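发件人：Ravon 摩托车运动俱乐部 赛道活动办公室
收件人：赛道日参加者及工作人员邮件列表
主题：回复：Norel 赛道练习日的分组依据、旗语说明会与噪声检测

各位会员、各位工作人员：

活动办公室收到了列表中关于分组依据及噪声检测的来信，现就信中所提事项一并答复。为便于未参加前次讨论的会员阅读，来信中与本次答复有关的段落保留如下。

> 办公室各位：
>
> 上一次 Norel 练习日结束后，我们几位中级组的参加者整理了几点意见，请予考虑。
>
> 第一，报名时选择组别完全由本人申报，实际上同组之内单圈差距很大。我所在的一组里，有第一次下赛道的车友，也有在别处参加过 Katayama 杯的车友。弯中速度差别太大，双方都不舒服，第 11 号弯入口尤其如此。
>
> 第二，噪声检测点设在维修区出口，排队的车辆正好挡住准备进场的一组。是否可以改在验车区一并完成？
>
> 第三，Luketden 计时系统当天的成绩单有两节没有发出来，后来补发的版本里有几台车没有单圈记录。请问这部分数据是否还能找回？如果下次要按单圈成绩分组，而成绩本身不完整，恐怕难以服众。
>
> 第四，旗语说明会每次都讲同样的内容，常来的人是否可以免听？
>
> 另外，押金退还的时间希望能写进须知。
>
> 中级组一会员

以下按来信顺序答复。

一、关于分组依据

本年度以来，练习日的组别一直由参加者自行申报，活动办公室仅对明显不符的情况作电话核实。办公室承认，在报名人数较少时这一做法尚可维持，人数增加后，同组之内的速度差已经影响到跟车和超车的安全距离。经与 Norel 赛道方面商议，自下一次练习日起，分组改为“申报加核定”的方式：参加者仍先行申报组别，办公室依据其在 Norel 赛道最近一次有效计时记录予以核定，必要时在第一节之后调整。

没有 Norel 计时记录的参加者，可以提交其他赛道的成绩单。考虑到各赛道长度和弯道类型不同，此类成绩单只作参考，不与 Norel 的成绩直接换算。首次参加赛道活动的会员一律编入新手组，第一节由领骑员带领，领骑期间禁止超车。参加过 Katayama 杯或同级别比赛的会员，不得申报新手组；申报中级组的，须在备注栏说明理由，例如伤后恢复、换车磨合等。

核定结果通过本列表以外的个人邮件通知，不在列表内公布单圈成绩。对核定结果有异议的，请直接回复该邮件，不必在列表上讨论。第一节之后的调整由当日赛事主任决定，现场不设复议。

来信提到第 11 号弯入口。该弯为下坡制动后接右弯，外侧缓冲区较窄，历次练习日的黄旗也多集中于此。自下一次起，新手组和中级组在该弯制动标牌至出弯点之间禁止超车，高级组仍可超车，但须自外侧完成，并保持一个车身以上的横向间距。该项规定已写入旗语说明会的讲义。

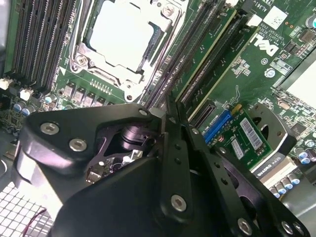

二、关于噪声检测

噪声检测移至验车区，与机械验车合并进行，维修区出口不再设检测点。具体次序为：签到、领取号码贴、机械验车、噪声检测、粘贴合格标识、进入维修区。未贴合格标识的车辆不得驶入维修通道，推行亦不允许。

检测方法采用静态测量。测量时由工作人员站在车辆左侧读取转速，车主本人操作油门，其他人员退至警戒线外。多缸车型按车辆登记的参考转速测量；登记资料不全的，统一以每分钟 3000 转预热后，由检测员按车型表确定测量转速。排气管带有可拆卸消音塞的车辆，须在检测前装好消音塞，检测合格后全天不得拆除。过去曾有车辆检测合格后在维修间内拆下消音塞，赛道方面对此意见很大，今后一经发现，取消当日余下各节的资格，所交费用不退。

首次检测未合格的车辆，允许整改后复测一次。复测安排在全部车辆首测完成之后，由此错过的节次不予补跑，请使用改装排气的会员提早到场。

三、关于 Luketden 计时数据

来信所述两节成绩未及时发出，情况属实。计时办公室已对当日记录作了核对：感应线圈与解码器的原始过线记录完整，缺失发生在成绩汇总一端，部分车辆的应答器编号没有与报名表中的车号对应，因而过线记录未能归入任何车手名下。经人工比对，绝大部分记录已经归位，更正后的成绩单已发至各参加者登记的邮箱。仍有疑问的会员请提供车号、组别和节次，计时办公室逐条答复。

为避免同类情况再次发生，办公室作如下安排。

其一，应答器在签到处统一发放和登记，登记人员当场扫码并与参加者核对车号，参加者须在登记表上签字。自备应答器的会员，请在报名时填写编号，现场仍须核对。应答器应装在前叉或车架右侧，开口方向朝下，不得装在碳纤维件内侧。以往有会员将应答器放在坐垫下或衣袋内，信号时有时无，此种情况造成的漏圈不予补记。

其二，每组第一节结束后，计时办公室立即打印一份该组车号对照表，张贴在维修区公告板上。参加者应自行查看本人车号是否列入，发现遗漏时于本组第二节开始前告知。第二节开始后提出的，仅就其后各节补录。

其三，计时主机与备用主机在活动前一周完成检查，并分别导入同一份报名数据试运行。
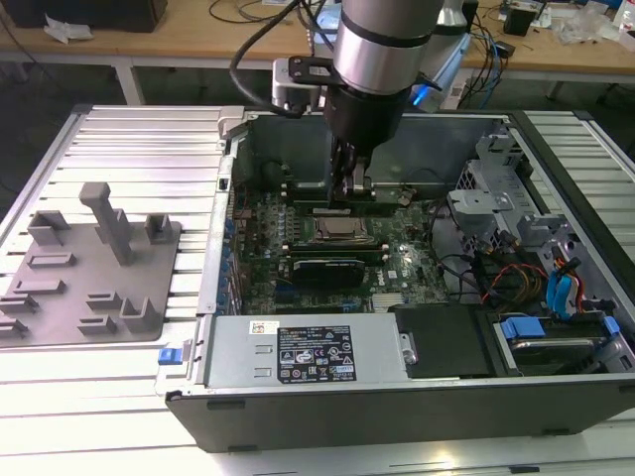 备用主机的检查由计时办公室负责，检查记录随器材箱保存，活动当日交赛事主任签收。以往检查仅限于开机和打开软件，今后增加对机箱内部的查看，包括清除灰尘、确认各插接件牢固。台式主机应侧放于台面并卸下侧板后再作查看；图中处理器上下两侧各有一条内存，下方一条带有黑色散热片，两端为白色卡扣，查看同类主板时应逐一确认两端卡扣均已扣合。主机在运输途中颠簸较多，到达赛道后如出现无法启动的情况，应首先检查内存，再检查显卡和硬盘接线，不得在计时期间带电插拔。确需更换主机的，由赛事主任宣布该节计时中止，跑动可以继续，但该节成绩不作为核定分组的依据。

其四，原始过线记录在每节结束后即时复制一份，存放在与计时主机分开的存储设备上，保留至下一次练习日结束。会员可以申请查阅本人记录，不能查阅他人记录。

至于以成绩核定分组是否公平，办公室的意见是：核定时取参加者当日数节中较稳定的圈速，不以最快一圈为准。遇有黄旗、红旗或慢车阻挡的圈次予以剔除。记录不足以作出判断的，维持本人申报的组别，由领骑员在第一节观察后提出建议。

四、关于旗语说明会

旗语说明会不能免听。赛道方面的场地使用协议规定，每一位进入赛道的人员须在当日听取说明并签字，保险承保条件中也有同样的要求。未签字者即便已通过验车，也不发给进场腕带。

办公室理解经常参加的会员对重复内容的意见，故将说明会分为 2 场进行。第一场面向新手组，讲解全部旗语、进出维修区的路线、摔车后的处置和领骑规则；第二场面向中级组和高级组，只讲当日变更事项、赛道表面状况以及各组的超车规定，时间相应缩短。两场不得互换，新手组参加者不得以第二场代替第一场。

需要特别重申的是红旗的处置。红旗出示后，全部车辆应立即减速，举手示意，不得超车，沿赛道缓行返回维修区，途中不得停留观看。上一次练习日中，有车辆在红旗下仍以较高速度通过事故地点，当时路面上有工作人员，情形十分危险。今后凡在红旗下超车或未明显减速者，取消当日资格，并暂停下一次报名。

五、关于押金与费用

应答器租用押金为每只 800 元，在归还并检查外壳和固定座完好后，当场退还或原路退回。选择原路退回的，到账时间取决于付款渠道，办公室在活动结束后的首个工作日统一提交退款。固定座遗失或断裂的，按实际更换费用扣除；应答器本体遗失的，押金不退。上述内容已补入参加须知。

报名后因故不能参加的，可以在报名截止前申请转让名额，受让人须为本会会员，并重新申报组别。截止之后不办理转让，名额按候补名单顺序递补。因天气原因取消活动的，费用顺延至下一次；活动开始后因天气中止的，已完成第一节的组别不退费。赛道湿滑但未宣布取消时，参加者自行决定是否下场，不下场者不退费。

六、关于维修区秩序

借此机会一并提醒几项与来信无直接关系的事项。维修通道内车速以步行速度为限，禁止在通道内试制动和抬前轮。每个维修间由赛道方面配置灭火器一只，不得挪用或遮挡。加油须在指定区域进行，熄火、下车后方可开启油箱盖，使用暖胎套的车辆须先断开电源。自带发电机请置于维修间后侧室外，并铺设接油垫。
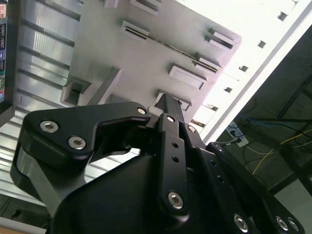 图：黑色夹爪的指尖朝浅灰色固定件的下缘压去

未成年人进入维修区须由成年人全程陪同，不得进入维修通道和信号墙一侧。宠物不得带入。摄影人员须事先登记并穿着识别背心，在赛道内侧拍摄的，仅限赛道方面指定的位置。参加者可以在车上安装摄像设备，但须有第二道防脱措施，安装在头盔上的设备一律不予放行。

车辆液体渗漏仍是验车中最常见的不合格项目。请各位在出发前检查放油螺栓、机油滤清器和水管接头，放油螺栓与机油加注口盖须以保险丝锁紧。冷却系统内请使用清水或赛道方面认可的不含乙二醇的冷却液，验车时会抽查。镜子、转向灯须拆除或用胶带封贴，尾灯和大灯须封贴，中级组和高级组同样适用。

七、意见反馈

修订后的参加须知草案已存放在列表的文件区，标有修订处，供会员对照。对分组核定办法和第 11 号弯超车规定有意见的，请于周四前直接回复本邮件，主题行请保留原文，以便归并。逾期收到的意见留待下一次修订时考虑。噪声检测方法和红旗处置两项属赛道方面的要求，本会不作单独修改，会员如有疑问，办公室可代为转达。

愿意担任旗手或验车工作的会员，请在回复中注明可以到场的时段。旗手须参加单独的培训，已持有其他赛道旗手资格的，可提交证明，经 Norel 赛道方面认可后免于培训，但当日的岗位说明仍须参加。担任工作的会员如同时报名下场，须确保本人岗位在该节有人接替，未办理交接不得离岗。

本邮件请勿转发至列表以外。需要向其他俱乐部说明本会规定的，请引用正式发布的参加须知。

Ravon 摩托车运动俱乐部
赛道活动办公室

--
本邮件由邮件列表系统分发。退订或更改接收方式，请登录列表管理页面办理，勿在列表内发送退订请求。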